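Open day at the Dumitrescu paper works, Salness

I had wanted to see the Dumitrescu paper works since we moved to Salness, but it opens to visitors only once in the year and two times I was away. This year I put 10 June 2023 in my calendar already in winter, and I took the early bus from Usora so that I would not stand long in the queue. The ticket costs 3 euros and you pay at the gate, only in coins or notes. Children come in free.

The works lie behind the old harbour, on the small river Kasine, and the first thing you notice is the smell. I expected something unpleasant, as with the big pulp factories, but it is more like wet cardboard and a little like boiled linen. The works do not make pulp from wood. They buy cotton rags and cut-offs from shirt makers, and from this they make paper for watercolour, for bookbinding and for certificates.

We were put in groups and our group went first to the rag room. The rags are sorted by hand on long tables with a metal grid, and buttons and threads fall through into a drawer. Our guide opened one of the drawers and let the children choose a button to take home. After that the rags are cut, boiled and beaten in water in an oval tub with a heavy roller. The beater was very loud, and the guide stopped speaking and pointed at a board on the wall where the explanation was written. I would advise to read this board before the machine is switched on.

The vat room was for me the best part of the day. A worker dips a mould, a kind of flat sieve in a wooden border, into the grey milk, lifts it out level, and shakes it once to the side and once forward. Then the sheet is turned over on a felt. It looks so easy that everybody in the group wanted to try. My sheet was thick like a pancake at one corner and had a hole at the other. I was told that a new worker needs a full winter before his sheets may be sold. The sheets are pressed, hung on ropes in the loft and left there for several days, depending on the weather.

In the loft you should watch your head. There are 49 steps up, without a lift, and the beams are low. The shutters on both sides can be opened more or less to let the wind through, and the person who looks after them has to come also at night when a storm is expected. From there is a nice view over the Kasine to the church and the fields behind it.

After the loft we had free time until the lunch, and we could walk through the side rooms as we liked.

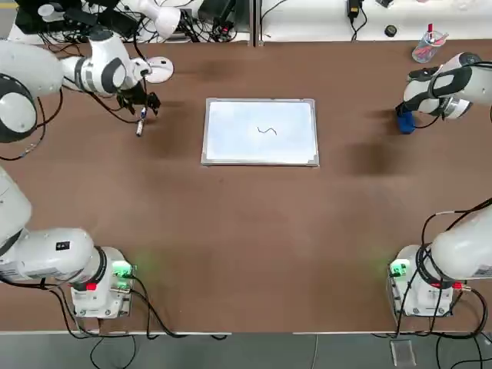
One of the side rooms, with a marker held over the brown table.

The small museum is across the yard, in the house where the first owner lived. The oldest paper there is a page from an account book of 1609, still quite white, with a watermark of a fish. It was not made in Salness but bought at a sale, and this is written honestly on the label. I liked also the cupboard with watermarks. You pull out a sheet, hold it against a lamp and see a ship, a crown or a pair of scissors. The labels are in three languages, but the English ones are shorter than the others and some dates were missing.

Lunch was served in the yard under a tent. There was pea soup, bread with smoked fish, and a rhubarb cake which was finished before I came to the front of the line. The benches were all taken, so I ate on the wall by the water together with a family who had come by bicycle. We spoke about the river, which was low for the season, and they told me that the works must stop the beater when the water goes under a certain mark.

In the shop I bought ten sheets of the heavy watercolour paper and a notebook with a linen back. The prices are not low, but there is a box with second-choice sheets beside the door, sold by weight, and for practice they are perfectly good. I have now painted on two of them. The paper takes much water before it bends, and the colour can be lifted again with a wet brush, better than on my usual block.

For those who want to go next year: the toilets are only at the gate, the yard has round stones and is difficult with a pushchair, and the last bus back to Usora leaves quite early. In July there is also an evening course in making paper, with few places. The list was lying in the shop and I have put my name on it.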